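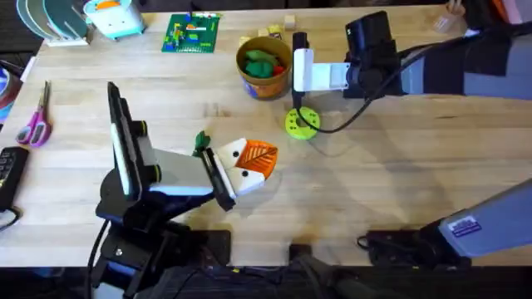 Writing for Young Children: Notes for Week 6
The picture book text and the turn of the page

Welcome back, everyone, and thank you for the stories you sent in over the break. I have read all of them (some of them twice, and one of them aloud to my very patient sister) and I will hand them back at the end of the session with my pencil scribbles in the margins. Please don't be alarmed by the amount of pencil. I scribble most on the ones I enjoy.

Last time we talked about character, and how little you need to say before a small child will take somebody to heart. This week is about length and about page turns, and the two are so tangled up together that I have given up trying to teach them separately.

How long is a picture book?

Shorter than you think, I'm afraid. Many of you handed in stories of 2000 words or so, and there is some lovely writing in them, but a grown-up reading at bedtime to a child who has already had a bath and a biscuit will be flagging long before the end. For this course I would like you to aim for 500 words. It sounds mean. Try it for a fortnight before you come and complain to me, and do come and complain if you still want to, as I like hearing the arguments.

The quickest way to lose words is to take out whatever the illustrator will be showing. If your bear has a red coat, and the coat doesn't matter to the story, let it go. The weather can usually go as well, and so can nearly all the walking from one place to another. What you must keep is anything a picture can't manage: what somebody says, what a thing smells like, how long the waiting felt, the name of the goat.

The goat in Honorato

Those of you who took the autumn term will remember Honorato, our practice text, in which a goat of that name sets off to return a borrowed umbrella. The first draft by Odair Fagundes, who has kindly let me use it again, had a whole page on how the umbrella came to be borrowed. It was funny, too. But the story only wakes up when Honorato knocks on the wrong door, and in the first draft we had turned five pages before he so much as lifted a hoof.

In the second draft he knocks on page one. We find out about the umbrella later, in a single line: "It was never mine, you know." I think that line does more than the whole page did, and children ask about it, and a question from a child in the middle of a reading is worth having.

The page turn

A page turn is a tiny wait. You can put a question before it, or half a sentence, or a noise from the next room. My own favourite is the half sentence, which goes like this:

Honorato opened the door and there stood

(turn)

his grandmother, holding a fish.

Read it aloud and you'll feel your hand wanting to move. Now a word of warning – if every single page ends on a gasp, the reader gets tired and the gasps stop working. Let some pages simply finish. A quiet page with a full stop on it is a good place for a child to point at things, and they do need time to point.

Making a dummy

Please do make one, even if you can't draw for toffee. Fold plain paper into a little booklet, leave room for the title page, then cut your text up with scissors and stick it in with something that peels off again, because you will be moving it about. Write one or two words where the picture would go: "kitchen", "goat cross", "night". Then read it to somebody, turning the pages properly, and put a mark wherever you stumbled.

When I made the dummy for my own Lultent story, back in November, I found I had 44 words on one page and a single "Oh" on the next. I was about to even them out when I read it through again, and the "Oh" was the best thing in it. I left it alone. So do look for lumps, but don't iron all of them flat.

A few words on names

Several of you have asked if made-up names are allowed. Of course they are! Say them out loud first, though, and at some speed. Brostirer is a splendid name for a giant and a dreadful one if he has to be mentioned in every line. Grevier is easier on the tongue and would suit a heron, I think, or a rather fussy postman.

For next time

Cut your story down to 500 words and bring both versions, the long one and the short one. Make your dummy and bring that too, however scruffy. If you have a child to borrow, read it to them and write down the first thing they say when you finish, even if it is about lunch.

Finished stories for the end-of-term booklet need to reach me by 1/2/18, on paper please, with your name on every sheet.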